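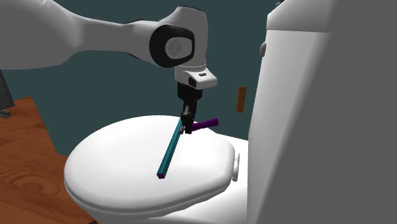
1 min read

May, Stelis trial, bathroom set. Arm holding the teal bar with the purple crosspiece over the closed lid. Kylie wants the lid task scored before we decide on the license.

Step rate left at 60. Gripper friction as shipped by Gulter. Loading the set takes up to 28 s on Fadi's machine, too slow for batch resets.

Orange block is in midair by the tank. Check its body flags and gravity setting. Asked Zanetti for the asset notes.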